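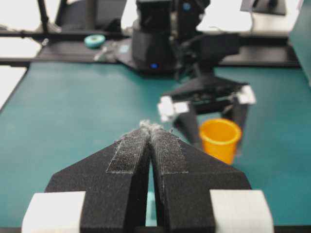 Project Report: Which Pot for the Windowsill?

Okay, so my project started because I killed a basil plant. Then I killed another one. By the third I figured it might be the pots and not me, and our design and materials unit at Pestwood needed a topic anyway, so here we are.

What I wanted to find out

We've got a pile of plastic pots in the project room and no two of them seem to drain the same way. My question was pretty simple: if you pour the same amount of water into a pot full of potting mix, how much comes out the bottom, and does the number of holes matter as much as everyone's nan says it does?

I also wanted to know which colour people would choose for a kitchen windowsill. That part was mostly for fun, but my teacher said it counted as user research so it stayed in!

The pots

I ended up with three kinds. The first was a grey Koubek square pot with four holes, one in each corner. The second was a tall green Vinine one with a single big hole in the middle. The third was my favourite, the plain orange round one, and it's the one I'll go on about the most.

It has a thick rolled rim, so it's nice to pick up, and the walls taper in toward the base. The floor is flat, with two small holes close together near the middle. I was pretty doubtful about those holes. They're tiny!
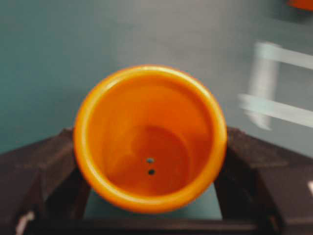 Figure 1. The orange pot from the top, with the two drainage holes in its floor.

What I did

I filled each pot with Poltidari potting mix up to a finger below the rim, firmed it down with the back of a spoon and let it settle overnight. Then I poured in 539 mL of water, slowly, from a measuring jug, with the pot sitting over an ice cream tub. After 12 minutes I measured what was in the tub. I did every pot three times with fresh dry mix each time, which made a huge mess (sorry to whoever had the sink after me on Thursday).

The odd amount of water is just what my jug holds when you fill it right to the brim. I could have picked a rounder number but by then I'd done the first lot and wasn't starting over.

What happened

The grey pot let the most through, an average of 390 mL. The orange one gave 266 mL. The green one came in between the two, but its results jumped around so much that I don't really trust them -- on one go the hole clogged with a lump of bark and hardly anything came out until I poked it with a skewer.

So the orange pot was the slowest, and I'd guess that's down to the small holes. Slow isn't always bad, though. The mix in it felt evenly damp all the way down when I tipped it out, and the grey one still had dry patches in the middle where the water had run straight down the sides.

The colour question

I asked people in my class and the one next door. Orange won easily. Grey got called "boring" and "like a bin", and a couple of people liked green but said you'd lose the plant against it, fair enough.

What I'd change

I'd weigh the pots before and after, so I'd know how much water stayed in the mix. I'd also sieve the bark out first. And I'd love to drill two extra holes in an orange pot and run it again, but I only had the one and didn't want to crack it -- maybe next term.

Basil number four is going in the orange pot this weekend.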